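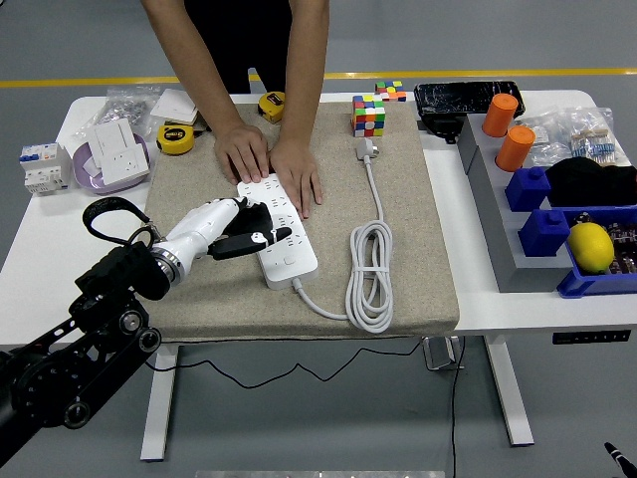
Besuch beim Tag der offenen Tür, Lehrwerkstatt Hägglund in Rermont
12. September 2025

Mit dem Bus fährt man von uns bis Rermont 35 Minuten, und dann muss man noch durch das Gewerbegebiet laufen, bis man das Schild von Hägglund sieht. Ich war mit Bouchra Tazi unterwegs, die mit mir im Abendkurs für Hauselektrik sitzt. Wir hatten uns im August angemeldet und waren in der ersten Gruppe am Vormittag, 8 Personen. Am Eingang bekam man ein Namensschild und einen Zettel mit dem Plan des Hauses. Der Kaffee kostete 2 Euro und war stark.

Durch das Haus führte uns Teodor Backlund, der hier seit vielen Jahren ausbildet. Er spricht schnell, aber er wiederholt alles, wenn man ihn fragt. Zuerst zeigte er uns das Materiallager. Dort stehen die Regale sehr eng, und jede Schachtel hat einen handgeschriebenen Aufkleber mit dem Datum der Lieferung. Klemmen, Dosen, Rohrschellen, Leitungen auf Rollen. Bouchra wollte wissen, warum die alten Schraubklemmen noch da sind. Herr Backlund erklärte, dass man sie in Altbauten immer noch findet und dass die Lehrlinge sie kennen müssen, auch wenn sie selbst keine mehr einbauen.

Danach kam der Teil, auf den ich mich am meisten gefreut hatte: der Raum mit den grauen Böden und den weißen Tischen, wo man die Sachen in die Hand nehmen durfte. Auf dem ersten Tisch, bei dem ich lange geblieben bin, ging es um die Steckdosenleiste. Man denkt, darüber gibt es nichts zu lernen. Sie lag schräg auf einer beigen Matte, weiß, mit einem kleinen runden Knopf nahe am Ende, und das Kabel war daneben in Schlaufen gelegt. Über das Kabel haben wir dann auch am längsten gesprochen. Herr Backlund sagt, eine Leitung soll man unter Last nicht eng aufgewickelt lassen, die Wärme kann sonst schlecht weg. Zu Hause liegt hinter meinem Fernseher genau so ein Bündel, mit einem Gummiband zusammengehalten. Ich habe es noch am selben Abend auseinandergenommen.

Man sollte die Leiste auch mit beiden Händen fest auf die Unterlage drücken und spüren, ob das Gehäuse nachgibt oder knackt. Das klingt komisch, aber nach ein paar Leisten merkt man den Unterschied. Eine ältere hatte am Gehäuse Spiel, und diese wurde gleich zur Seite gelegt.

Auf demselben Tisch war auch ein Leitungsschutzschalter, weiß, mit Blau und Rot am Schalter. Daneben stand eine Plastikschüssel in Lavendelfarbe mit einem Steckdosenelement für die Wand. Die Schüssel hätte ich eher in einer Küche erwartet! Zwei gelbe Rollbandmaße waren auch da. Damit haben wir später an der Übungswand die Höhen angezeichnet: Steckdosen, Lichtschalter, der Abstand zur Türzarge. Ich habe mich beim ersten Mal vermessen, weil ich von der Fußleiste angefangen habe und nicht vom fertigen Boden. Aslak Eklund, ein Lehrling, hat es gesehen und mir den Bleistift ohne Kommentar weggenommen.

Zwischen dem Werkzeug lag noch ein bunter Zauberwürfel, und dahinter ein zweiter, kleinerer. Ein Junge aus unserer Gruppe hatte von da an nur noch Augen dafür. Mir haben dafür die Beutel mit den Kleinteilen gefallen, die kleinen durchsichtigen. In einem davon waren Streifen mit Widerständen. So kaufe ich sie auch, und bei mir sind sie nach einer Woche in allen Schubladen verteilt.

Die Übungswand selbst ist aus Holz und Gipskarton gebaut, mit 6 Feldern nebeneinander. In jedem Feld ist ein anderer Fehler versteckt, zum Beispiel ein vertauschter Leiter oder eine lose Klemme. Bouchra hat ihren schnell gefunden. Ich brauchte Hilfe, und auch mit Hilfe hat es gedauert.

Zum Schluss gab es im Pausenraum Suppe und Brot. Sixten Skjelbred vom Büro erzählte über die Abendkurse im Winter - es gibt einen für das Prüfen von ortsveränderlichen Geräten, und der würde mich interessieren. Die Gebühr konnte er noch nicht nennen. Wer auf die Liste will, kann sich am Empfang eintragen, eine Anmeldung per Telefon geht im Moment nicht.

Was mir weniger gefallen hat: Im Lager war es laut, die Lüftung lief die ganze Zeit, und hinten in der Gruppe hat man nur die Hälfte verstanden. Auch hätte ich gern mehr Zeit an den Tischen gehabt und weniger im Gang. Für die Rückfahrt sollte man auf den Fahrplan schauen, am Mittag kommt der Bus nur selten. Wir haben den ersten verpasst und sind bis zur nächsten Haltestelle zu Fuß gegangen.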